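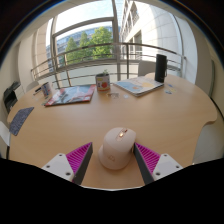

How many campers can Brola take in the first session if the north cabins stay closed? 267, with the current bunk layout and the staff beds left where they are.

Saturday, May 9, 2026. Spent the morning on the above. The number in the January plan assumed all cabins open and one counselor bed per side. The north row still has no hot water and the plumbing inspection hasn't been booked. I reran the bunk sheet without it, moved the two youngest groups to the lower row, and kept the nurse's overflow room out of the count. Enrollment is 19 over. Most of those are second-session families who asked to switch, so I'll offer them their original dates first and see what is left.

Orestis Tzavaras called at 11. He wants to put the overflow in platform tents by the archery field. Objections noted: the nearest washhouse is 900 feet away on an unlit path, and tent groups need an extra adult overnight. He thinks we can string lights. I said I would price it.
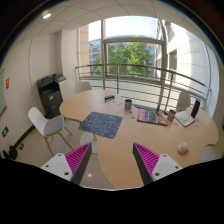 Priced it after lunch. Cable, posts and fixtures are affordable. Trenching is not, and I don't want a surface run across a path that children use after dark. Solar path lights would cover the distance but were weak by 2 a.m. when we tried them at Milik. Left the tents as an option for the oldest group only, weekends only, with staff walking them down.

Waterfront schedule, draft 4. Swim periods are now 40 minutes with a 10-minute gap. The previous draft had back-to-back periods, which left no slot for guards to rotate or for the buddy board to be cleared. Moved boating to the afternoon for the lower row. The canoe trailer goes to Nimov on trip days and must be back before second boating, so the trip can't leave later than 8:30. Changed the kitchen sheet to match: bag lunches packed the night before.

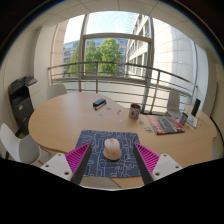 Staff orientation is still a day short. Asked Stamatopoulos, the bus company, to bring the counselors in on Sunday evening instead of Monday morning. They can do it with the small bus. That gives us a full Monday for first aid and the lake test, and the cabin walk-throughs can stay on Tuesday.

Health forms: fewer back than I would like. Allergy section is the one left blank most often. I moved it to page one and split it into food, medicine and insects. The old version had a single line for all three.

To do: call the plumber again. Send the switch letter to the 19. Check mattress covers in the lower row, left side first. Reply to Orestis about the tents before he orders anything.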